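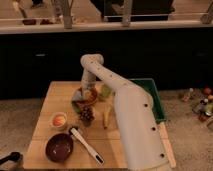

La halle de Gristholm rouvre, et la salade d'hiver fait son grand retour

Gristholm, 5 octobre 2024

Trois ans de bâches, de palissades et de stands repliés sur le parking de la gare, et puis ce matin les portes se sont ouvertes d'un coup. La halle couverte de Gristholm a retrouvé ses marchands, ses odeurs de céleri et de pain chaud, et surtout sa foule ! À neuf heures, on faisait déjà la queue jusque devant la pharmacie. La mairie a compté 604 entrées pendant la première heure, un chiffre que la halle n'avait pas connu même avant les travaux.

Le bâtiment lui-même vaut le détour. La charpente a été conservée, nettoyée et reprise par endroits, les verrières ont été remplacées du côté nord, et le sol en pavés descend maintenant en pente douce vers une rigole centrale (les habitués se souviennent des flaques de novembre, où l'on choisissait ses poireaux sur la pointe des pieds). Les allées ont gagné en largeur. Deux poussettes s'y croisent sans négociation, et les cageots ne débordent plus sur le passage, du moins pas encore.

Mais ce qui faisait parler ce matin, c'étaient les salades. La vallée de Graltotdale, à une demi-heure de route, en cultivait autrefois pour toute la région, des variétés rustiques semées à la fin de l'été et récoltées jusqu'aux gelées. La culture avait presque disparu, remplacée par le maïs et par les prairies. Une poignée de maraîchers l'a relancée il y a quelques saisons, d'abord pour leur propre table, et les voilà qui arrivent à la halle avec des caisses pleines : des scaroles larges comme des chapeaux, des mâches bien serrées, des chicorées à peine amères, et une laitue brune que les anciens appellent simplement « la Graltot ». Elle est croquante, un peu noisettée, et elle tient l'assaisonnement pendant tout un repas sans s'affaisser. On en redemande.

Les surfaces restent modestes. Le groupement de la vallée annonce 123 planches de culture pour cet automne, réparties entre plusieurs fermes, et ne compte pas aller beaucoup plus loin l'an prochain. Les semences sont produites sur place, triées à la main pendant l'hiver, et il faut accepter que certaines lignées montent en graine trop tôt. Une maraîchère racontait ce matin avoir perdu un rang entier à la fin du mois d'août, pendant les derniers jours de chaleur, puis avoir ressemé le lendemain. Ce sont justement ces plants-là qui se vendaient aujourd'hui sur son étal, et il n'en restait plus un seul à onze heures.

Même entrain du côté de Tanoli, le moulin à huile installé en bordure de la rivière, qui tient désormais un comptoir permanent à l'entrée est. Noix, colza, cameline : les bouteilles partent vite, et les vendeurs font goûter sur des petits cubes de pain de seigle. L'huile de cameline a ses adeptes et ses sceptiques, son goût d'asperge verte surprend la première fois. Sur une chicorée, avec trois gouttes de vinaigre de cidre et une pincée de sel, elle est formidable. Le moulin a prévu 300 bouteilles pour le week-end d'ouverture et prendra ensuite les commandes au comptoir, avec retrait sous huitaine.

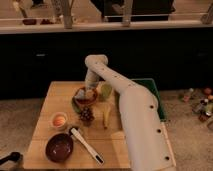
Petit bol et feuille verte sur une planche en bois clair.

La halle a aussi voulu faire une place à ceux qui ne savent pas trop quoi faire d'une scarole une fois rentrés chez eux. Au fond de l'allée centrale, un coin cuisine propose des démonstrations courtes, un quart d'heure tout au plus, sur des recettes que l'on peut refaire le soir même. Au programme d'aujourd'hui, la scarole braisée aux oignons, la soupe de feuilles de laitue (excellente façon de finir les têtes un peu fatiguées) et une salade tiède de chicorée aux pommes de terre. La soupe a eu un succès fou. Des enfants qui juraient ne pas aimer la salade cuite en ont repris, et les parents cherchaient de quoi noter les proportions. Bonne nouvelle pour eux, les fiches sont à prendre gratuitement à l'accueil, et elles seront renouvelées tous les quinze jours.

Autre arrivée très attendue, la fromagerie de Skernlow, qui n'avait plus de point de vente en ville depuis la fermeture de sa boutique de la rue haute. Elle revient avec ses tommes, un frais de brebis qui se marie à merveille avec la mâche, et un bleu encore jeune qui demandera quelques semaines de cave. Pendant tout le mois d'octobre, elle vendra aussi des petites portions à manger sur place, à déguster debout près des tables hautes -- et il faudra sans doute jouer des coudes, vu l'affluence de ce matin.

Côté tarifs, la municipalité a gelé le prix des emplacements pour la première année et réservé 3 bancs aux producteurs qui n'ont qu'une petite récolte à écouler : un panier de coings, quelques courges, des herbes du jardin. Il suffit de s'inscrire la veille avant midi. L'idée plaît beaucoup, et les bancs sont déjà pris pour les prochains marchés. Une liste d'attente a été ouverte.

Tout n'est pas encore terminé. L'éclairage du côté de la poissonnerie est provisoire, l'ascenseur vers la galerie attend son contrôle, et la fontaine d'eau potable ne coulera pas avant la fin du mois. Le stationnement des vélos, lui, était saturé dès la première demi-heure, au point que les grilles du square voisin ont servi de renfort. La mairie promet des arceaux supplémentaires. Les commerçants, eux, réclament surtout une horloge, l'ancienne ayant été déposée au début du chantier, et une collecte d'avis est ouverte à l'accueil pour choisir entre la restauration du vieux cadran et un modèle neuf. Les premiers bulletins penchaient très nettement pour le vieux cadran !

On repartait en tout cas les bras chargés et le sourire aux lèvres, avec des feuilles qui dépassaient de tous les cabas. Pour conserver la Graltot, les maraîchers conseillent de ne pas la laver avant usage, de l'envelopper dans un torchon humide et de la garder en bas du réfrigérateur, où elle se tient bien cinq ou six jours. La scarole, plus solide, patiente une bonne semaine.

La halle de Gristholm est ouverte tous les matins de marché jusqu'à 13 heures. Entrée libre par la place et par la rue du moulin. Démonstrations de cuisine à 10 heures et à 11 h 30, sans réservation.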